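The Return of the Mending Table

On Saturday mornings in Brindum, the back half of the old Joly department store fills up with people carrying broken zippers, split seams and coats that no longer close. They pay nothing to sit down. Thread is free, patches cost $2, and the sewing machines can be booked for an hour at a time.

The store closed its fabric counter years ago, when few customers still made their own clothes. Now fabric is back on the shelves, much of it secondhand. Old curtains and tablecloths are washed, pressed and sold by weight. Cotton goes first. Felt and bright solid colors are slower to sell, except before the school play.

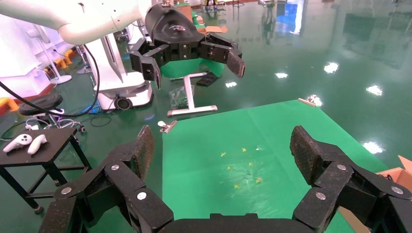

Repair was once an ordinary household chore. A winter coat was expected to last through several owners, and a sheet worn thin in the middle was cut in half and sewn back together with the outer edges at the center. Cheap clothing ended most of that. When a new shirt costs less than lunch, an hour spent on a torn cuff is hard to justify.

What has changed is partly price and partly taste. Visible mending, in which the patch is meant to show, has made a darned elbow something to wear to work. Wirkano, a small thread maker two towns over, now sells 17 shades of darning wool. It used to sell four, and three of those were gray or brown.

The Brindum group teaches five basic repairs: a button, a hem, a patch, a darn and a replaced zipper. Most beginners manage the first two in one visit. The zipper takes longer – many people give up on it and come back a month later.

Larger pieces are a different matter. A quilt or a full curtain needs a flat surface, good light and plenty of time, and the group keeps its longer sessions on weekday evenings for that kind of work.
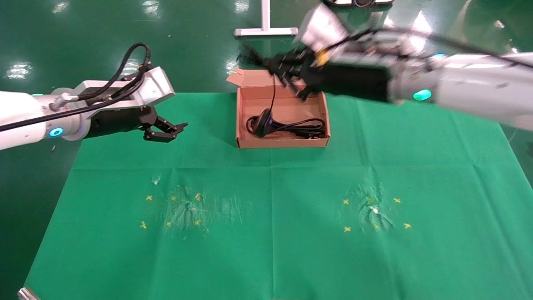 Green cloth spread over the table, with an open cardboard box at the back center.

A second mending table is planned for Iltevo in the fall. The organizers there have the room and the chairs. They are still looking for machines, and would prefer older metal ones that can be opened and oiled at home.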